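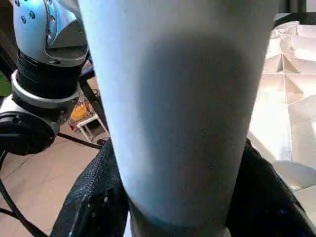
杯子课

Zetdale职业技术学校的机器人社团，每周二下午占用实训楼一层最靠里的那间教室。这学期社团只做一件事：让两条机械臂配合，把一只杯子从桌子一头送到另一头，中间换一次手，杯口始终朝上。

项目去年十一月立项，在学校的登记表上叫“双臂递送”，学生们嫌拗口，一直叫它“杯子课”。参加的有五名学生，三名学机电，一名学软件，还有一名读的是酒店管理，她是看到招新海报上写着“端茶倒水”才来的。

指导老师起初给出的题目比这难，要求抓取形状不规则的零件。第一次讨论会上学生提出换成杯子，理由是杯子摔了不心疼，而且每个人都知道端杯子应该是什么样子。老师同意了，附加一个条件：不许把杯子固定在底座上，也不许在杯身上贴定位标记。

杯子看起来简单，夹起来有不少麻烦。杯身上粗下细，手指从两侧合拢时，力的方向稍有偏差，杯子就会往上窜或者往一边歪。塑料杯太软，夹紧了会变形，夹松了会滑。学生们在一张表格里记下每次尝试的开合宽度、合拢速度和结果，到寒假前，这张表格已经有2,323行。其中很大一部分的结果栏里只有一个字：掉。

手指表面的材料换过几次。最早用的是光面硅胶垫，落灰以后摩擦力下降得厉害，每练半小时就要擦一遍。后来改用带织纹的黑色垫片，抓得牢一些，也耐脏。贴垫片是个细活，边缘翘起一点，合拢时两边就不对称。社团里贴得最好的是那名酒店管理专业的学生，她说和铺床单差不多，先压中间，再往两边赶。

软件这边走过一段弯路。负责写程序的学生一开始想让机器自己算出抓取点，写了三个星期，在电脑的仿真环境里几乎每次都成功，搬到真机上却连续失败。问题出在手腕的相机上：手指一靠近，杯子就占去大半个画面，程序找不到杯子的边缘，以为目标消失了，手臂便停在半空。他后来把任务拆成两段，远处靠相机定位，靠近以后不再重新计算，只看手指传回的受力。改完的那天下午，手臂第一次完整地夹起杯子并放回原处，用时20秒。

换手比抓取更难。两条手臂要在空中同时握住一只杯子，第二只手确认受力之后，第一只手才能松开。松早了杯子会掉，松晚了两边互相拉扯，控制器报警停机。学生们试过用固定的等待时间来解决，效果时好时坏。现在的做法是由人先操纵手臂示范，把动作录下来，再从录下的动作里挑出顺畅的给机器学。

示范由五个人轮流做，各人的习惯在数据里看得很清楚。有人喜欢先把杯子提得很高再横移，有人贴着桌面走。机电专业的一名学生动作最快，但松手时总会抖一下，他的示范因此大多没有入选，为这件事他跟同伴争过一次。最后大家定下规矩，示范录完以后打乱顺序，去掉操作者的名字，再由所有人一起挑。第一批入选的有100条。

经费一直不宽裕。手臂是学校几年前买的教学设备，关节处的线缆走线不太合理，转到某些角度会被扯住。学生们写信给本地做自动化设备的Haberkorn公司，对方送来几卷线缆和一盒旧扎带，还派了一名工程师来讲了一下午布线。工程师讲的内容大部分和机器人没有直接关系，比如线缆要留多少余量，弯曲处为什么不能扎死，标签应该贴在哪一端。课后学生们把两条手臂的线全部拆下来重走了一遍，用了两个下午，期间什么实验也没做成。老师认为这是本学期最值得的两个下午。

2024年2月13日星期二，社团在新学期第一次活动时做了一轮内部测试。规则是连续递送，一旦掉杯就从头计数。上午调好的程序，下午拉开窗帘以后表现明显变差，杯身一侧受光，一侧落着阴影，远处定位出现了偏移。负责软件的学生主张把窗帘拉上再测，另外几个人反对，理由是到了比赛场地没有窗帘可拉。测试于是照常进行，最好的一次连续递送五只。

他们说的比赛是四月在Wendimari举行的学生自动化展示赛，每队上场时间有限，现场布置由主办方决定，参赛队事先只知道桌面尺寸。与Zetdale同组的有Estier一所中学的队伍，对方去年做的是叠毛巾，录像在社团里放过好几遍。学生们对那段录像的评价是，动作慢，但一次也没有停。

展示赛的评分表里，速度只占一小部分，更多的分给了稳定性和现场讲解。讲解由谁来做，社团还没有定。机电专业的三个人都不愿意上台，软件专业的学生愿意，但试讲时一开口就讲到坐标变换，台下的人听到一半开始看手机。目前呼声最高的还是酒店管理专业的那名学生，她准备的开场是先自己端一次杯子，再让机器端一次。

距离出发还有几次活动。接下来要做的事写在教室的白板上：补录不同光线下的示范，更换左侧手指的垫片，给备用线缆贴标签，联系运输用的箱子。最后一行写的是买杯子，后面没有写数量。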